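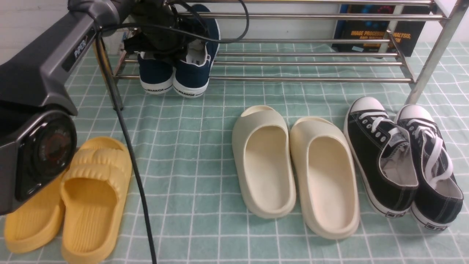
About Kuvard

Kuvard teaches robot arms to do household jobs by having people do the jobs through them. An operator drives the arm by remote control, the cameras and joints are logged, and the run becomes one more demonstration for our clients to train on. We work out of one floor in Vulorthorpe and have 17 people on staff.

Noemí Cisneros and Wenceslao Gallegos started the company after working together at Lawal, where they wrote arm control software. Our first paid job was for Nokgate, in June, and it was all folding towels. We now take on tidying, sorting and table setting as well.
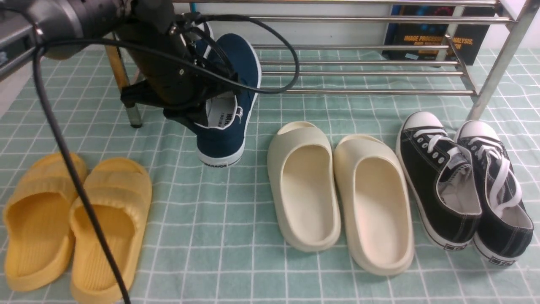 Every operator trains for 120 hours before any of their runs go to a client. The first part is spent on plain pick and place with blocks, and the rest on things that bend, roll or have a wrong way up. Shoes come late in the training. A canvas sneaker held by the heel hangs toe-down, and the operator has to judge how far the toe is from the cloth while watching the heel. New operators tend to lower too fast at that point. We ask them to slow down and keep going, and a run with a small correction in it is kept.

A run that goes wrong is labeled and stored apart from the good ones. Clients can have both sets.

What a session looks like

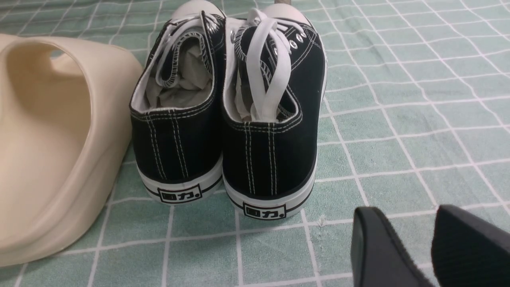

2 min read

Sessions are booked in half days, with 2 people at each station. One drives the arm. The other sets out the objects, starts the recording and writes the notes. They trade places at the break.

The wrist view matters most in close work. With a pair of sneakers side by side and the heels nearly touching, the operator needs to see where the fingers are before closing them. We check that view at the start of each session and again after the break.

Our shoe set stands at 1,614 accepted runs. Wenceslao reviews the runs before they are sent out, and Noemí handles new projects - write to her with the task, the arm you use and the file format you need.

Visits are by appointment, mornings only. The entrance is on the loading dock side.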